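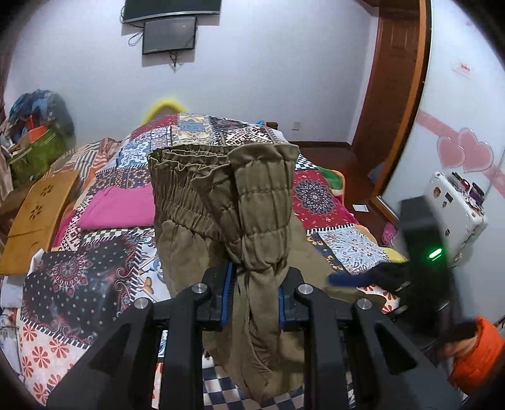
Elastic waists never fold flat, my sister wrote back this morning, so quit trying and roll them. Easy for her to say, she has a whole closet to herself! I have one dresser from Vollwood with a bottom drawer that sticks, and a bed that has been my folding table since October.

So I'm still on the brown pants. Well, olive in some lights. The waistband is the trouble – all those rows of stitching pull it up into little puckers, and the ruffly top edge wants to stand up on its own no matter what I do with the legs. I tried halves. I tried thirds. I tried the thing where you tuck the legs up into the waist like an envelope, and it sprang open before I got it to the drawer (I may have said a word).

The patchwork bedspread doesn't help either. I love it, all those squares that don't match, the mandala on the black patch especially, but I put something brown down on it and then I'm looking at the orange butterfly-ish thing and ten minutes are gone.

Anyway, I rolled them. She's right, which I will not be telling her until at least supper. They fit in next to the Brandura sweater that cost me 57 dollars and pills like crazy, and there's even room left for the gray leggings if I can find them.

Still to do: the sock pile, the pillowcases, and the bag for the donation bin, which has been sitting by the door so long I've started hanging my keys on it. Also need to rub some candle wax on that drawer runner. Tea first, though. It's almost four and I haven't sat down since lunch.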